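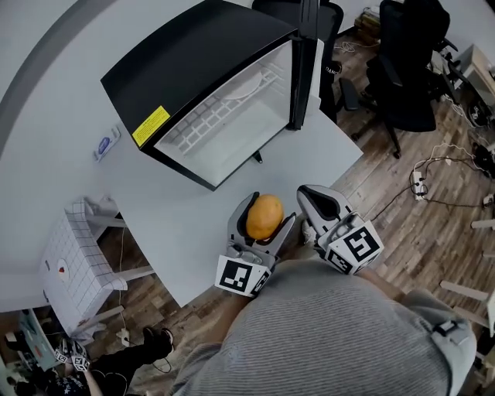 Notes to go with session 2: the visit to Kiterow

These are my own notes from the open day, tidied up a bit so you can use them alongside the slides. If you came along you can skip the first part. If you didn't, please read all of it before the seminar, because I'm going to ask you to plan a task of your own and it's much easier once you've seen how ordinary the work is.

Getting there and what was on

Kiterow had three demonstrations running and we got to two. The Sugawara one (the sorting line behind glass) was the crowd-puller, and the queue went down the stairs. I liked the hand-held gripper room far more! You stand at a table with a gripper in each hand and do a kitchen job, and what gets recorded is how the grippers moved. No robot arm needed at that stage. The kitchen job on the day was fruit and a small fridge, which sounds like nothing until you try doing it with two jaws and no fingertips.

Things I wrote down

The patterned markers on the grippers are how the software works out where each one is and which way it's pointing. Cover one with your sleeve and you can lose the position, so watch your cuffs.

Soft, rounded fruit is a good test. Squeeze too hard and you bruise it, too gently and it slides out of the jaws. I dropped mine twice.

A fridge door is a job in itself. Do you open it with one gripper and carry with the other, or put the fruit down first? Both are fine, but pick one and stick with it, or the recordings end up a muddle.

Go slower than feels natural. My first go was far too quick - I was showing off a little, I admit.

Numbers

The set they call Amia had 2,049 recordings when we visited, and 1,746 of those had been kept after checking. Take one from the other and you get 303 thrown out. I asked what usually goes wrong and the answer was mostly lost markers, then people stopping halfway to chat. A smaller set, Itia, has around 244 and is only for two-handed jobs.

For next time

Choose a job from your own kitchen that needs both hands. Write out the steps, one line each, and say which hand does what. Mark the step you think would fail most often and bring a guess as to why. Half a page is plenty, handwritten is fine, and please don't all choose opening a jar.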